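Le robot, la couette et la vis qu'on ne retrouve plus : mes trucs pour trier une chambre avec des pinces

19/11/2022, par Nanna Hjaltadóttir

Bon, je vous avais promis la suite de mes histoires de rangement, et cette fois ça s'est mal passé ! Rien de grave, rassurez-vous, mais j'y ai laissé une taie d'oreiller et une bonne partie de ma soirée.
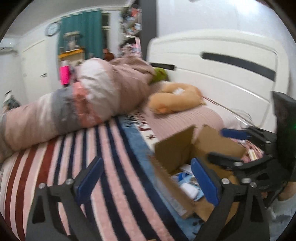 Donc, la panne. Chez nous, le bras s'appelle Sallow (c'est Grethe qui l'a baptisé, ne me demandez pas pourquoi) et il fait du pliage, du tri, de la mise en carton, tout ce que je déteste faire. Il était en train d'attraper une taie quand il a serré, serré encore, et puis plus rien. Pas d'alarme, pas de message, juste l'erreur 335 dans le journal, que j'ai trouvée bien plus tard. La taie était coincée dans l'articulation, entre deux biellettes, et moi, comme une idiote, j'ai tiré dessus. Ne tirez JAMAIS dessus. Le doigt est reparti d'un coup et m'a pincé le pouce, et la taie s'est fendue sur toute la couture.

Depuis, je coupe le courant avant d'approcher la main, toujours, même pour une chaussette. L'arrêt dans le logiciel ne suffit pas : le mien garde l'effort en mémoire et le rend dès qu'il retrouve un peu de jeu. J'ai mis une multiprise à interrupteur au pied du lit, à portée d'orteil, et j'attends que tout soit bien mou avant de toucher. Ensuite j'écarte les doigts à la main, doucement, et je dégage le tissu dans le sens où il est entré.

Pour le linge, ce sont les matières pelucheuses qui posent problème. Un plaid bien épais, les patins le saisissent très bien, trop bien même, et les poils restent dessus. Je les nettoie avec un chiffon à peine humide et une goutte de savon noir, puis je laisse sécher. Surtout pas d'alcool à brûler, j'ai essayé, le caoutchouc est devenu tout luisant et ne tenait plus rien ! Pour les peluches logées dans les charnières, une vieille brosse à dents fait l'affaire, ou un pinceau à pâtisserie si vous en avez un à sacrifier.

Les vis, maintenant. En démontant le doigt, j'en ai laissé filer une dans la couette. Quarante minutes à quatre pattes. Grethe Kjærgaard (ma voisine, celle des confitures) m'a conseillé de passer un aimant glissé dans un bas fin, et ça marche du tonnerre si la vis est en acier. Mieux encore, étalez un drap uni avant de sortir le tournevis, les couvertures à rayures avalent tout. J'ai remonté les miennes avec une pointe de frein-filet moyen, et je les vérifie maintenant à chaque changement de draps.

Côté cartons, rabattez les volets vers l'extérieur et scotchez-les si vous pouvez. Un panneau qui se redresse, c'est un doigt qui cogne, et un doigt qui cogne se dérègle. Pareil pour les cordons et les câbles qui traînent sur les oreillers : on les range d'abord, on lance la machine ensuite. Et pas de pieds nus sur le lit pendant que ça bouge, je me le répète aussi.

Pour la taie, je l'ai recousue au point arrière, ça se voit à peine. J'attends encore une biellette de rechange, commandée chez Trukumell, qui me l'annonce pour décembre. D'ici là je fais tourner à vitesse réduite et je plie les taies moi-même.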